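Home | Talks | Workshops | Notes | Contact

This site uses cookies to remember your settings. Accept | Manage

Speaker notes: The microwave on the counter
Posted in November by Ruxandra Oprea

These are the notes I spoke from at the Poritz kitchen evening. I've left them mostly as they were. The parts in brackets are reminders to myself.

[Start when the door is shut. Water on the left.]

Good evening. I'm going to talk for 20 minutes about where a microwave goes, what it sits on, and how to keep it clean. Questions at the end, please, except if you can't hear me.

I fit out small kitchens for Sovham. Most of them are in rental apartments, so the microwave usually isn't built in. It goes on a counter or a table, and the tenant brings it. When we draw the plan we leave a space for it, and that space is often wrong. It's either too shallow for the door handle or it's in the corner where the door can't open all the way.

Opening the door comes first. Nearly every countertop model has the hinge on the left and the handle on the right. That means you stand a little to the right to take a plate out, and you want a clear place to put it down on that side. If the wall is on the right, you end up carrying hot soup across yourself. Tincuța Cozma had this in her old kitchen for years and got used to it. When we moved hers to the other end of the counter, she kept walking to the wrong end for a week.

[Ask for hands: who has the wall on the right?]

Next, air. Look at your own oven when you get home and find the vents. They may be on the back, the sides, the bottom or the top. If they're on the top, that top isn't a shelf. No bread, no cookbooks, no folded towels. The manual gives the clearance for your model, and it's worth finding that page before you choose the spot. People lose the manual, so write the number on a piece of tape and stick it to the back. 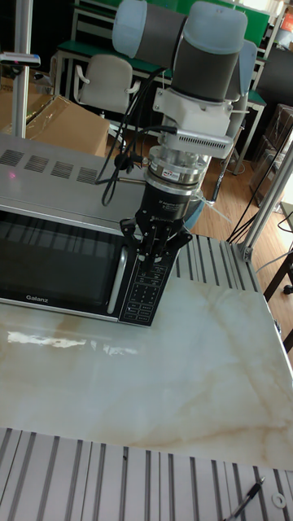 Then the surface underneath. Marble is what I get asked about most. It will carry a microwave without trouble if the table under it is sound. Stains are the thing to watch. Lemon juice, vinegar, tomato and wine will all leave a dull mark on polished marble, and a microwave is where people spill tomato sauce. Wipe it up right away with water and a soft cloth. Don't use a vinegar cleaner, even a weak one. Nelu Dumitrescu used one on a table we had just put in for him and we had to have the top polished again. The bill was $265.

Don't drag the oven to clean behind it. Two people lift it, one on each side, with the plug out and the glass plate out first. If the feet are hard plastic, put a thin felt pad under each one, but keep any vents on the bottom clear.

[Pass the stone samples around. Get them back from Emilian this time.]

Cleaning the outside. Stainless steel shows fingers, mostly next to the handle. Damp microfiber cloth, a drop of dish soap, wipe along the grain, then dry it. For the control panel, put the soap on the cloth and never spray the buttons. Open the door while you wipe them so you don't start the oven by mistake. Dark door glass takes the same damp cloth and then a dry one. Clean it by daylight if you can, as a shiny top and dark glass both reflect the ceiling lights and hide the streaks.

Vent slots: soft brush, or the brush end of the vacuum. Unplug it first. No water in there.

Inside: a bowl of water with a slice of lemon, 2 minutes on high, then leave the door shut for a bit. Be careful lifting the bowl out. Keep the lemon off the marble, for the reason I gave before.

Height, briefly. On a normal table the bottom of the oven is low enough for most adults and for older kids. I don't like them above eye level. A table 32 inches high suits my mother, who doesn't lift her arms well.

[If short of time, skip the part on outlets and go straight to questions.]

Outlets. Plug it straight into the wall. No power strip and no extension cord. Leave the plug where you can reach it without moving the oven.

Questions. Sorin Surdu has the list of stone suppliers at the back table. The samples stay here.

Subscribe to our newsletter for new notes and workshop dates.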